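Surface Design for Interiors
Unit 3: Pattern, stone and small objects
Tutor: Abimbola Sani
Handout revised 09/04/2023

What this unit covers

In Unit 2 we looked at plain walls and plain tops. This unit deals with rooms where the wall and the table both carry a strong pattern, and with what happens to small coloured things placed between them. Bring your sketchbook and the swatch card from January. You will need the reds and pinks.

Scale

A mural is drawn at its own scale and takes no notice of the furniture. An elephant's head can fill a wall panel from top to bottom while a rabbit on the next wall is small enough to sit on the line of the table. Decide early which figures will be large and where they will face. Two large heads turned towards each other close a space in. Turned away, they open it. The wall between them can then be left mostly plain.

Engraved-style drawing, with fine black hatching on a pale ground, reads as grey from across a room. The colour has to come from the leaves and the background. Teal against salmon or coral pink is a common pairing in printed papers because the two sit nearly opposite each other on the wheel and both can be taken a little dull.

The join

Look at the place where the wall meets the top. A band of foliage along the bottom of a wall softens this line and lets an animal look out over the table edge. If the band is too deep, anything tall on the table will cover it. Oluwaseun Akpan's notes on borders (page 22 of the reader) go through this in more detail.
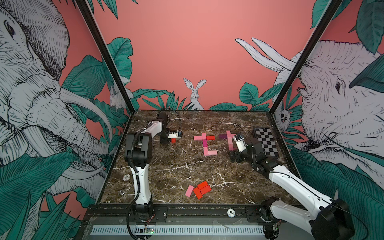

Mural walls with a dark marble top

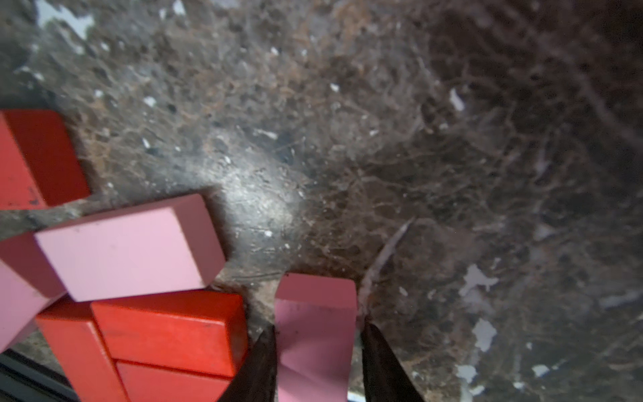
Marble veining and wooden blocks

Stone

Brown and black marbles vary a good deal across one slab. From a distance you see the main white veins. Close to, there may be a dense web of finer ones in rust, tan and grey, with pale flecks between them. Draw both. A swatch made from one distance only will mislead the client.

Polished stone also picks up glare. A patch under a lamp can turn silvery and lose its pattern, and it will show small scratches that are hidden elsewhere. Mark the light source on every study.

Small objects

Painted or stained wooden blocks are useful for testing a surface, as they have flat faces and a single colour each. On dark stone:

Red holds its edge well but can look heavy in shadow.
Pink stands out more strongly, and it ties the table back to a pink wall.
Several blocks pushed together read as one shape. Set one apart if you want its outline.

Soft edges on a block catch the light differently from sharp ones. Leave them soft in your drawing.

Exercise

Work in pairs. One person draws from standing height at the far side of the table, the other from as close to the surface as is comfortable. Swap after 44 minutes. Each person should finish with 2 colour studies and one line drawing of the join between wall and top. Label the paper stock. Limik and Mondwood pads are both in the plan chest; please don't use the Mondwood for wet work.

Binta Nwachukwu will collect the line drawings. Colour studies stay in your folder until the review with Zainab Effiong.

Reading for Unit 4: the section on skirting and dado heights, and Efe Onuoha's sheet on tiled floors.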